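Audio Transfer Workshop – Notebook
Saturday, April 1, 2023
Entry by Agathe Besnard

Flornow soundtrack reissue, reel 3

Work resumed on the Flornow television score, main title and cues from the second season. Gilles Mallet delivered the remaining session tapes from the Birken store in January, and they have been kept in the transfer room since then. Reel 3 was baked for ten hours and left to rest overnight before playback.

The box notes give a tape speed of 15 ips. The first cue ran sharp against the mono broadcast master, so the speed was checked again before any capture was made. Lionel Moulin confirmed that the machine was within tolerance. The difference is therefore on the tape itself and will be corrected after transfer.

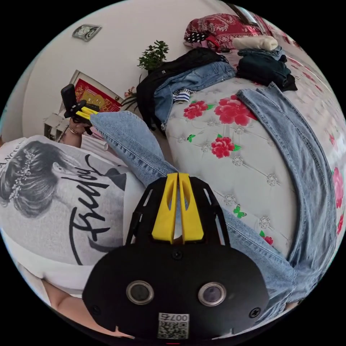
Playback notes

Cue 14, "Harbor Chase": brass clean, slight print-through before the downbeat. Left alone for now.
Cue 15: dropout on the left channel at the harpsichord entry. Second pass was the same. Quentin Lacroix will look for the safety copy at Stusbridge.
Cue 17: two takes, the second with the bass flute. The slate calls it the master, but the LP used the first. Both are to be kept.
Hum at 50 Hz on all cues, low. No filter to be applied at the capture stage. 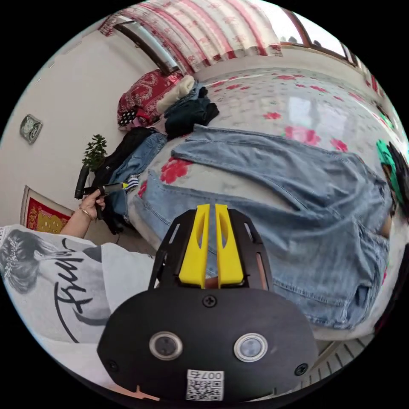
Light blue jeans on the bed, floral sheet beneath.

Sequencing

The Leclerc album of the score ran to 12 tracks, all of them re-recorded for the LP. The present set should keep these apart from the film tracks – buyers of the earlier release complained when the two were mixed. Total time for disc one is now around 80 minutes, slightly too long. Moving the source music to disc two would solve this, although Carter Desjardins prefers broadcast order throughout.

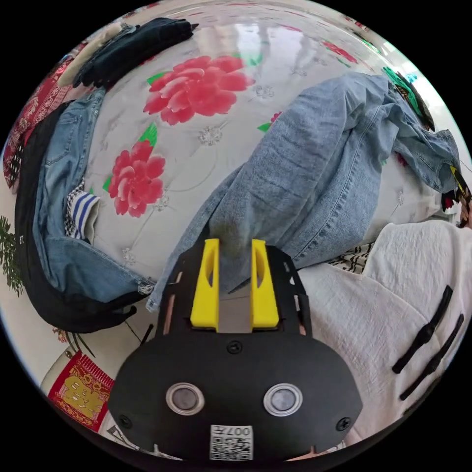
Cover art for the booklet remains open. The Leclerc sleeve cannot be used without a new license, and the surviving publicity stills are in poor condition. Mr. Desjardins has asked for a plain cloth background in place of the red of the LP, and the light blue of the denim is close to the shade he described. A grey-white floral like the bedspread would be too busy behind the title lettering. Two color proofs to be ordered from the printer, one matte and one gloss.

Outstanding: reel 4 to be baked on the same settings; cue 15 to wait for the safety copy; track list, version 98, to be sent to Mr. Mallet with the alternate titles marked.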